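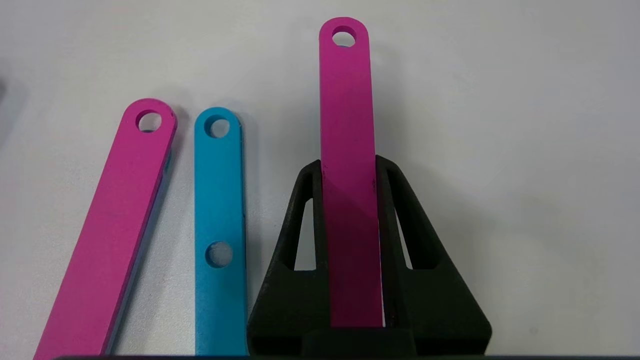 Ticket 339 – Letter bars, pieces not matching up
Product: Grorirari spelling bars, printed set
Status: Open, waiting on customer

Customer wrote:
Hello Idlow support, and thanks so much for the quick answer last time! We're using the bars to spell short words on a white table, with a handwritten card at the back to copy from, and everybody is very fond of them. My trouble is with the colours. I had it in my head that a magenta bar and a light blue one were the same piece in a different colour, but when I lay them next to each other the blue is narrower. Is that right, or have I mixed two sets together? I bought a second box in December, so it's quite possible – I'm not the tidiest person.

Support replied:
Hello again, and what a lovely thing to be spelling with! Could you please look at the slip in each box and tell us the batch number? Batch 242 and batch 258 came off different printers, and we'd like to rule that out before we send you anything. In the meantime, try lining up the holes at the rounded ends, as the ends themselves can be a bit misleading.

Customer wrote:
One slip says 258, the other has gone missing (sorry!). I'll check the cupboard tonight. We've carried on with the mixed lot for now.
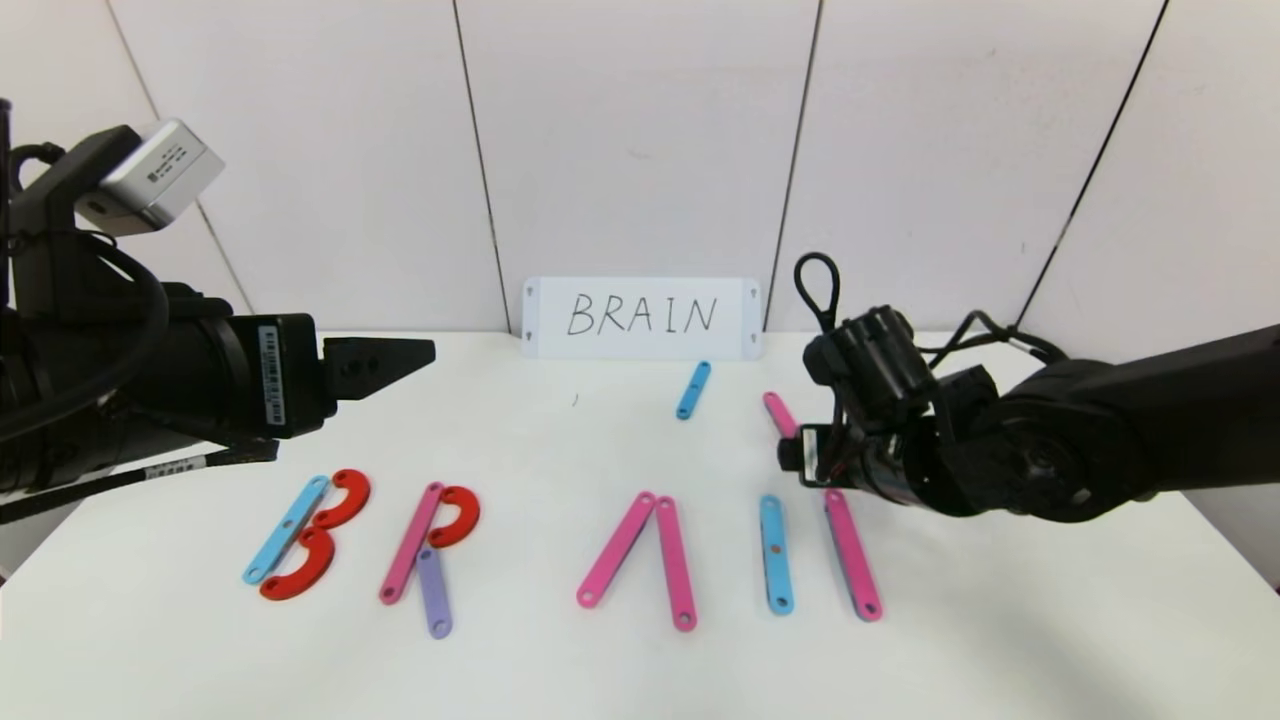
Attachment 2: table with the BRAIN card

Support replied:
Thank you, that's a great help. I've passed it along to Staton in parts, and I'll hold the ticket open for 6 days while you hunt for the other slip.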